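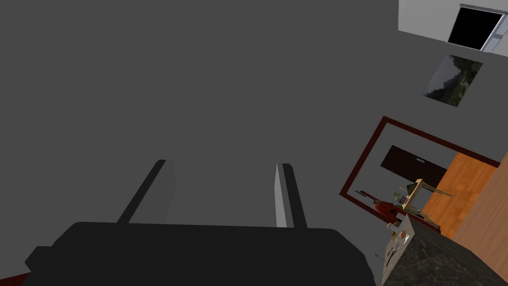 My part of the Trolier project was the planner, so this report is mostly about that. Pascal Ehlers did the perception node and Brijesh Bhatt kept the simulator alive, which was a bigger job than it sounds.

The first version planned every arm motion from scratch, and man, it was slow! I'd ask for a simple reach and then go get coffee. So I added a cache – if a new goal is close to an old one, we start from the old path and just repair it. I ran 200 goals with the cache off and the same 200 with it on, using seed 2044 both times so the clutter matched. 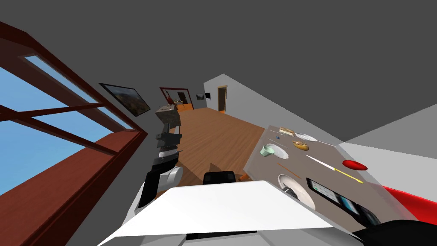 Median planning time with the cache on was 351 ms, and I was pretty happy with that. The part I'm less happy with is thin stuff. A knife or a chopstick gets a collision box way fatter than it should be, so the planner goes the long way around (or just gives up). Pascal thinks it's my padding value, I think it's his segmentation, and we're probably both a little right.

Next up is camera tilt. The wrist view gets rotated a lot and I still had a sign error in the transform until last week – thanks to Phyllis Haslam for spotting it in review. The fix is merged, but I haven't rerun the timing tests on it yet.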